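Piggy bank

A piggy bank is a coin box in the shape of a pig, and I've been keeping this entry in the Heler household encyclopedia since March, mostly as an excuse to talk about mine! You drop coins through a slot in the back and get them out again through a plug in the belly, or (on the old clay ones) with a hammer.

The gold kind with red characters is a good-luck piece as much as a bank. I see them a lot around Lunar New Year, on shop counters and next to cash registers, and I'm very fond of them.

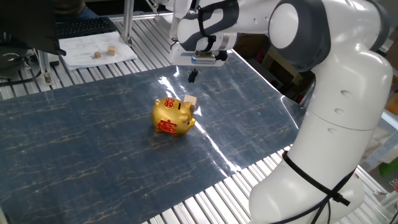

How much does a piggy bank hold?
It depends on the size and the coins, but my medium one from Skodira took 456 quarters before it jammed, and a big one can swallow about 3,000 pennies.

Shiny finishes need a little care. I wipe mine with a soft dry cloth and skip the glass cleaner, which took the gold right off the ears of my first pig (I still miss it). A mat under the bank saves the furniture too, especially once the thing gets heavy.
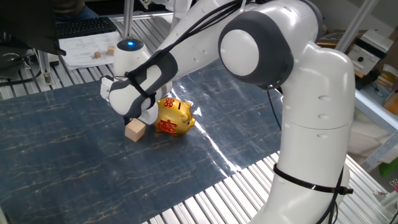 Emptying day is my favorite part. My last count came to 2,411 coins, and it took me 2 evenings with paper rolls and a lot of tea. Foreign coins go in a separate jar, along with the arcade tokens.

See also: coin jar, money box, coin rolls

Last edited 2020-04-26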